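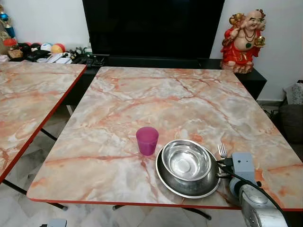

Back from the Vermeulen open day in Uden and my feet are killing me. Few notes while I still remember them!

Went straight for the table-clearing demo. Steel bowl, steel plate, plastic cup, fork – just the stuff you'd have left after tea. I could watch that arm deal with a fork all day.

Asked how many goes it had needed to learn the job. 100 for the bowl, and they're still adding more for the fork (thin things are a pain, apparently).

They let six of us at a time have a go at steering it. I was rubbish. My hands do not do "slowly".

The Dukusent talk was packed, so I stood at the back next to the biscuits – no complaints.

Caught the 1745 bus by a whisker. They're doing another one in August and I'm already pestering my sister to come.

Last updated: 2021-11-28

Contact | © Grimetti | Back to top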